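Part 3: Getting your feed to look the way you want it

Right, so you've got Skurkard installed and you've signed in (if you haven't, go back to Part 2, I'll wait). This is the bit I get the most messages about. Skurkard pulls in celebrity gossip from all over the place and, left to itself, it'll give you over 200 stories a day, most of them the same airport photo with a different headline. Let's calm it down.

I'm writing this from the desktop version. The phone app has the same menus but they're squashed behind the little cog.

3.1 Following people

1. Open the Stars tab along the top.
2. Type the name into the search box and wait for the list to drop down. Don't press Enter straight away! It'll take the first match, and that's how I spent a fortnight following a retired snooker referee.
3. Click the name, then click Follow.
4. Pick how much you want: Everything, Big News or Weddings and Babies. I have most of mine on Big News.
5. Do the same again for everyone else on your list.

Note: you can follow up to 155 people. After that the Follow button goes grey and there's no message to tell you why.

Note: couples count as two people, even when they've got one of those mashed-together nicknames. If they split up, Skurkard carries on following both, so you'll have to choose a side yourself.

3.2 Muting things you're sick of

1. Go to Settings, then Quiet Words.
2. Type a word or a short phrase. Mine has "baby bump", "claps back" and the name of one particular reality show that Snežana Perić and I fell out over.
3. Choose how long for. Seven days is the shortest, and Forever is at the bottom.
4. Click Save. The old stories stay put until you refresh.

Caution: Quiet Words looks for the letters anywhere, including inside longer words. I muted "tan" once and lost every story with "stand", "Tanya" or "Manhattan" in it.

3.3 Rumours and how to rate them

Every story gets a rumour mark, from Solid down to Somebody's Cousin Said. You can set the lowest one you'll put up with.

1. Go to Settings, then Rumours.
2. Drag the slider. I'd start it in the middle and see how you get on for a week.
3. Tick Show Me Denials if you want to hear when a publicist says it's all rubbish. (Do tick this. The denials are half the fun.)
4. Click Save.

Stories from Londimen come through without a mark at all, so the slider doesn't touch them. If you'd like them gone, untick Londimen under Sources. Thanks to Muchen Lü for spotting that, I'd been blaming the slider for months.

3.4 Choosing a page layout

You've got two to choose from. Dinia is the roomy one, with a big picture across the top and the page underneath. Qiu packs everything into columns and is better if you mostly read headlines in a queue.

1. Click View, then Layout.
2. Choose Dinia or Qiu.
3. Under Background, pick Plain White or Evening. Evening is kinder if you read in bed.
4. Click Apply, then close the panel.
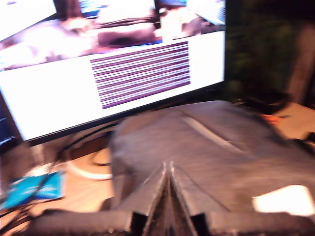

Picture at the top of the screen, white page area below, with a striped purple block on it.

Note: changing layout sends you back to the top of your feed, so finish whatever you're reading first.

3.5 The Sunday round-up

1. Go to Settings, then Emails.
2. Tick Sunday Round-up and pick a time. Mine comes at 8 a.m. and I read it with toast.
3. Set the length. The longest is 2,000 words, and in awards season it'll use every one of them.
4. Click Send Me a Test. Check your junk folder if it doesn't turn up.

Caution: if you share an email address with anyone, they'll see who you follow. Mingxuan Yu's mum now knows all about the boy band thing.

Comments and saved stories are in Part 4.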